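Getting a shared workroom ready for the week
Posted 7/18/24

I look after the shared office and workroom at Plalia, which sounds grander than it is. Mostly it means I'm the one who knows where the spare bin bags are. Over the years I've picked up a fair few ways of keeping a big bright room in decent shape without giving up every Friday evening of my life, and since people keep asking me what I use on the floor, I thought I'd put the lot on one page.

Start at the top and work down

My mum taught me this one for bedrooms and it holds for offices too. Dust falls. If you mop first and then have a go at the ceiling, you'll be mopping again, and you'll be cross about it.

Slatted ceilings are lovely to look at and a proper pain to clean. Every slat has a top side you can't see, and that's where the fluff settles. I use a long-handled duster with a microfibre sleeve (the bendy-headed sort) and always go along the slats, never across. Going across just knocks the dirt off one and onto the next, and a bit of it into your eyes. I do a few slats, take the sleeve off, shake it outside, and carry on. It takes me 42 minutes for our whole ceiling. I timed it once out of spite.

Lights next, and switched off first, please, with time to cool. A barely damp cloth on the covers, then a dry one straight after. You'd be amazed how much brighter the room is afterwards, and I once talked a colleague out of ordering new tubes by doing nothing more than wiping the old covers. Leave the smoke detectors to whoever tests them, or at most give the outside a gentle go with the soft brush on the vacuum. No sprays anywhere near them. I set ours off with a can of polish in my first August and the whole building ended up in the car park.
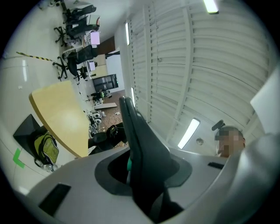
The workroom, with the slatted ceiling, the desks and the floor tape.

Floor tape that stays put

We use tape on the floor to mark things out, yellow and black stripes in one place and bright green in another. I've re-laid enough of it now to have opinions.

The floor has to be properly clean, and I mean cleaner than it looks. A shiny floor fools you — there's nearly always a film of old cleaning product on it. Wash the strip with plain warm water and a tiny drop of washing-up liquid, rinse it, let it dry, then wipe along it with a little surgical spirit on a rag. Try the spirit in a corner first if you don't know what your floor's finished with.

Lay the tape in one long run if you can. Stick down the first bit, unroll a good arm's length, pull it just taut and lower it. Don't stretch it! Stretched tape creeps back over a few days and the ends lift. Then press it down from the middle outwards with something smooth. I use the back of an old wooden spoon, though a rolling pin does nicely for the long stretches.

Round off the corners with scissors before you press the ends down. A square corner catches on every shoe and every mop going past, and once it's up it collects grit and that's the end of it. I leave new tape 2 days before I let a wet mop anywhere near it.

For getting the old stuff up, a hairdryer on warm and a plastic scraper. Go slowly and pull it back low and flat over itself. Any sticky left behind comes off with white spirit or, if you'd sooner not have the smell, a dab of cooking oil left to sit for a few minutes and then washed away thoroughly. Very thoroughly. Oil on a glossy floor is a broken hip waiting to happen.

Chair wheels

If you do only one thing off this page, do the wheels. Office chairs with a star base pick up hair and thread like nothing else, and then they drag it about and leave dull trails on a pale floor.

Turn the chair on its side on an old towel. Snip through the wound-up hair with small sharp scissors or a seam ripper, then pull it out with tweezers. If the castors are the pull-out kind, give them a firm tug and do them properly in a bowl of soapy water, and dry them well before they go back. Wipe the legs of the base while you're down there, especially on black chairs, which show every speck.

I do this every 3 months. My predecessor never did, and the first chair I turned over had what I can only describe as a hamster in each wheel.

White desks

Black scuffs and pen marks come off most white desks with a melamine sponge, used wet and with hardly any pressure. Those sponges are a fine abrasive, so on anything with a shine, stop the moment the mark's gone or you'll swap it for a dull patch. For mug rings I make a paste of bicarbonate of soda and water, leave it on while I do the next desk, and wipe it away.

Screens get a dry microfibre cloth and that's it, nine times out of ten. If there's a real smear, dampen the cloth (water only) and wring it until it feels nearly dry. Never spray the screen. It runs down into the bottom edge and you'll be writing an awkward email.

The floor, at last

Pale glossy floors want very little product. Vacuum first with the hard floor setting, or the bristles down, and get right under the desks. Then a flat mop, two buckets, one with warm water and a capful of floor cleaner and the other plain for rinsing. Change the rinse water when it turns the colour of tea. Work backwards towards the door, in overlapping strips, and buff the worst bits with a dry cloth under the mop head if you get streaks.

I keep 7 mop pads on the go so there's always a clean one, and they go in the wash with no fabric softener. Softener coats the fibres and then they just push the water about. The same goes for all your microfibre cloths, so tell whoever does the laundry.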